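The pitch that reached me in February had the word "intelligence" in it nine times before the second paragraph. It came from Illero, a company that rents out robot training rooms and sells what gets recorded in them. I wrote back asking to talk to someone who did the recording. After two weeks of polite messages I was put in touch with Devendra Tyagi, who runs the collection floor, and Yara Shboul, who decides which recordings are good enough to keep.

We met in a break room with a loud refrigerator. Tyagi had brought a laptop and did not open it.

I asked him to tell me, without the brochure, what his people do all day.

"They move things," he said. "One person drives two arms. You get a task, you do it, you put everything back a little different from how it was, you do it again. A good operator will get 80 in a shift on an easy task. On a hard one you're happy with half of that."

Each of those is what the trade calls a demonstration, or an episode. The arms' positions are stored along with the camera views, and the whole pile is handed to a model that is supposed to work out how to do the task on its own. The client that week was a firm called Zesatora, which wants arms that can pick up packaged goods with two hands and turn them over. I asked why anyone would need a robot for that. Tyagi said that was a question for Zesatora. I had already asked Zesatora, and they told me it was a question about the future of work.

Shboul is the more interesting of the two, mainly because she is paid to say no. Of the last 100 episodes she had reviewed when we spoke, she kept 57.

"People think that's a bad number," she said. "I think it's a high number. I was told to be generous that week."

Told by whom?

"By the schedule."

I wanted to know what gets thrown out. She said the obvious failures are easy, the drops and the collisions. Those get a label and go into a separate folder, because some clients like to have them. What bothers her is the episode that ends well and was done badly. An operator comes in too fast with one arm, shoves the object, chases it across the table with the other, and finally gets hold of it. The object ends up where it should. The software marks it as a success.

"So now you've taught it to chase," she said. "You've got a model that thinks chasing is a step. I've watched one do it. It pushed the thing away first, on purpose, so it could go after it."

Tyagi objected to "on purpose." Shboul said she would use whatever words she wanted for it after watching it all afternoon.

This is the part of the business I have the most trouble with, and I told them so. The claim made to investors is that the machine learns a skill. From what these two described, the machine learns the habits of whoever was on shift, in one room, with one kind of light and one pale tabletop. I asked Tyagi what happens when you change the table.

"It gets worse," he said.

How much worse?

"Depends on the table."

He was a little sore about the question, and to be fair to him he had an answer ready. They swap surfaces. They change objects, move the cameras, rotate the operators so that no single person's style takes over. Engelhardt, a competitor he mentioned several times without my bringing it up, doesn't rotate anybody, he said, and sells its data at twice the price. I have no way of checking that. Engelhardt did not reply to me.

I asked whether more variety had been shown to help, or whether it was just what everyone believes. He said it helps. Shboul said it helped on the two tasks where they had tested it properly, and that on the others nobody had paid for the test.

"I'd like to run it on everything," she said. "It's boring work and it makes no new data, so it doesn't get booked."

There was a pause after that, and the refrigerator filled it.

Then there is the matter of the operators. Tyagi says they are trained for several days before any of their episodes count. Shboul says the best ones get slower over time, and that the pay plan, which has a bonus for volume, does not care for this. I asked Tyagi if he planned to change it. He said it was under discussion. I asked if it had been under discussion last year. He laughed and said I should come and see the floor.

So I went. An operator was practicing for a handling task with a white plastic case, using both arms, and Shboul stood behind with her hands in her jacket pockets. I asked her what she looks for when two grippers have to share one object.

"Whether the second arm waits," she said. "If one side is holding and the other comes in level and open, I relax. If they both grab at once, I start writing."
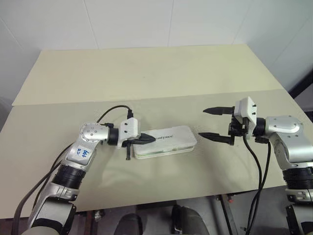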